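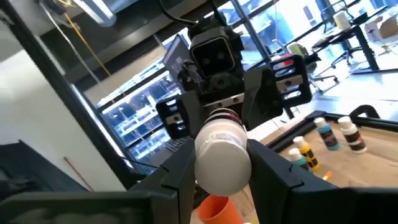
Fisura Refill Pilot: Progress Report, Months One to Six

Submitted to the Tetteh Fund by the project office, Kundgate

Where we stand

The pilot was funded to find out whether households in Kundgate would switch from buying cleaning products in new plastic bottles to refilling the ones they had. Six months in, we can say that a fair number of people tried it. We can't say that they switched, and we would ask the Fund to be careful with anyone who says so on our behalf, including our own January newsletter, which called the response "overwhelming." It was not.

At the end of the period, 1094 households had signed up. Signing up took a minute and came with a free first fill, so the figure mostly tells you that people will take free dish soap. Of those, 600 came back and paid for at least one refill. The sign-up number is the one that gets quoted in meetings. We would prefer to be judged on the second.

What was done

All 10 refill points named in the grant agreement opened, although two of them opened late. The one inside the Brukell grocery has done better than the rest put together, and we don't think our posters had much to do with it. People were already there with bags and a car. The points at the library and the swimming pool looked good in the application and have been slow from the first week. Nobody brings an empty detergent bottle to a swim.

The school visits went ahead. Feedback forms were very positive. We have left them out of this report, as they were filled in by the teachers who had asked us to come, and we have no idea whether a single parent heard about refilling as a result.

Prices

The application said that refills would be cheaper than store brands within six months. They aren't. They are cheaper than the well-known brands and a little more than the cheapest own-label bottle on the Brukell shelf. For a family watching its spending, that settles the matter, and we were told so plainly at the counter. The original forecast used a bulk price the supplier had mentioned by phone and never put in writing. We should have asked for it in writing.

We are now talking to a second supplier. The quote is lower, but it assumes a volume we haven't come near, so we have not built it into the revised budget.

The plastic savings figure

The Fund's template asks for kilograms of plastic avoided. We have left the box blank. To fill it in, we would have to assume that each refill replaced a new bottle that would otherwise have been bought. Some refills surely did. But when we asked people at the counter, a good share told us that they had bought a new bottle for the purpose, often a nice-looking one, and had thrown the old one out. Others use the refill for the kitchen and still buy the usual product for the bathroom. Multiplying refills by bottle weight would give a pleasing number with very little behind it.

There is also the matter of the drums the liquid arrives in. The supplier says that they are collected and reused. We have asked twice for records and have received a leaflet.

Problems in the period

Leaking pumps were the most common complaint. The replacement parts from the manufacturer leaked as well. Staff at the grocery now keep a tray under the fabric softener tap and empty it at closing, and that has worked better than anything in the maintenance contract.

Labels came off in the wet. We moved to a thicker label in the fourth month, and complaints have dropped. Several customers arrived with bottles that still had some other product in them, and counter staff now ask to see an empty, rinsed bottle before filling. One or two people found this rude.

Spending

Spending is under budget, mainly because of the late openings, and should not be read as thrift. Staff costs are on plan. Publicity is over plan, and we propose no further publicity spending until the price question is settled. The radio spot, in particular, produced no change in sign-ups that we could find.

Next six months

We propose to close the library and swimming pool points and move their equipment to a second grocery, if one will have us. Talks are at an early stage and have been described elsewhere as an agreement, which they are not.

We also want to phone a sample of the households that signed up and never returned. This was cut from the first budget to pay for the launch event. It would have told us more than the launch event did.

We ask the Fund to release the second payment on the revised schedule attached, and to let us replace the plastic figure with a count of households still refilling after 6 months. It will be a smaller and duller number. The first such count will be ready for the next report.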